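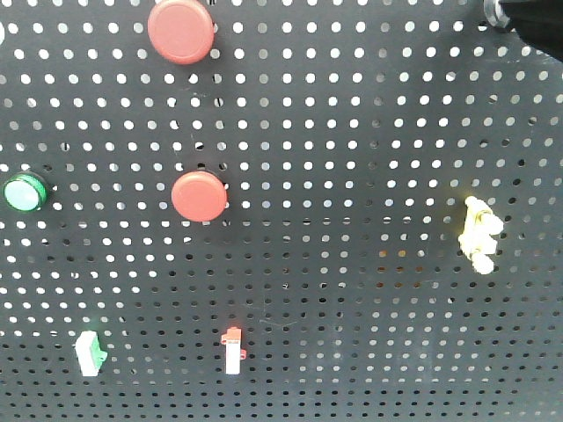 One of the replies to yesterday's post asked how on earth a guy with a clipboard gets a whole downtown to pay him for fire inspections that don't exist. Fair question! I've been reading the court file for the Willero case on my lunch breaks, so let me try. Long thread, sorry in advance.

Quick recap if you missed it. A man went into small businesses in Willero saying he was a deputy fire inspector for the county. He wasn't. He'd never worked for the county, or any fire department, or as far as anyone can tell anything near one.

He did this for 16 months. Sixteen!! I once got caught using the wrong recycling bin inside of a week.

The file is 1,162 pages and I have not read all of it, before anybody quizzes me. A big chunk is bank records, and then there's a very long stretch of lawyers arguing over whether a jacket counts as a uniform.

(It was navy blue with a patch on the shoulder. The patch said Bureau of Prevention. The county doesn't have a Bureau of Prevention. I would 100% have believed there was one.)

So how it worked. He'd come in mid-morning, when the owner was usually there but the place wasn't busy. He'd walk through, look at the extinguishers, look at the back door, write a bunch of stuff down. Super polite. Several of the statements use the word "polite," it kind of jumps out at you.

Then he'd say you'd mostly passed but your certificate had lapsed, and the county had handed renewals over to a contractor called Onilix, and the fee was $700. You could pay Onilix today or get a notice and maybe close until it was sorted.

Onilix was him. It was a company he'd registered with a mailbox at a shipping store. It had a logo and a phone line with hold music.

34 businesses paid. A couple of them paid more than once, which I get. If you paid the first time and got a nice certificate with a gold seal, why would you doubt the second one?

And the certificates were good. There are scans in the file. Nice border, serial number, the county name spelled right. The real ones, from what I can see, are a plain printout with the ink a bit faded. If you put both in front of me I'd pick the fake as the real one every time.

Someone's going to say the owners should've called the county to check. Some did! Two of them called the number printed on the form. Guess whose number that was.

One lady who runs a dry cleaner's did look up the main county number on her own and called it, and got put through to a desk that told her inspections "may be handled by a contractor in some cases." Which was true about elevators. So she paid. I felt so bad reading that part, she did everything right.

The part that surprised me is that he had people working for him. Three of them, part time. They thought they had county jobs. He'd given them ID cards printed on a Zident machine (that's the badge printer, the receipt for it is an exhibit) and a little training packet.

They got paid out of the fees. On time, too, until near the end. One of them had told her whole family she'd landed a government job and there'd been a dinner for it. She's a witness now and isn't charged with anything.

He'd also told his own relatives he was a deputy inspector. There's a statement from a cousin who says he used to check the smoke alarms at Thanksgiving and everybody thanked him for it.

Rent for the Onilix office came out of the same account. So did the jackets, the badge printer and a used white SUV with a light bar he apparently never turned on. The prosecutors list it all out and it's pretty much what you'd spend running a small legit business. I don't know what to do with that.

OK so how did it fall apart. A bakery on the north side, Tamošiūnaitė, got a visit from the actual inspector in March. Regular visit, scheduled and everything. The owner got annoyed and said you people were just here, I have the paper.

The real inspector asked to see it. Looked at it for a bit. Asked if he could take a picture of it. By 4 p.m. that day the county had called the sheriff.

The bakery is lovely by the way, I've been going there for years and had no idea until I saw the name in the file. Get the rye.

A few of you asked about the money. He's been ordered to hand over what was left in the account, and there wasn't a lot. Whether the owners get it back depends on the sentencing, and I haven't seen a date for that yet. If you're one of the people who paid, the county clerk has a claim form, it's one page. Ask for it at the counter, they don't have it online for some reason.

What I'd like to know is why it took 16 months for the county to notice. The real inspectors were out there the whole time, going to the same streets. The answer seems to be that they were way behind and a lot of those shops hadn't had a real visit in years. It's on one page, in a footnote, and then the lawyers go back to the jacket.

Also those shops had never really been inspected, right? They had a certificate on the wall saying the place was fine and no one who knew anything had looked. The county says it's gone back to all of them since. I've asked for the results and will post when I get something.

Somebody asked if you can just ask an inspector for ID. Yes. Ask, then hang on to the card while you call the county using a number you found yourself. Don't call the one on the card. And as of this spring Willero inspectors can't take payment on site at all, no cash, no card reader, nothing. Anyone asking for money at your door isn't from the county.

I've got the second half of the bank records to get through still. If you ran a shop in Willero during all this and had a visit you're wondering about, my messages are open, and I won't post anything you send me without asking first.

Edit because I'm getting the same question over and over: no, the judge hasn't ruled on the jacket.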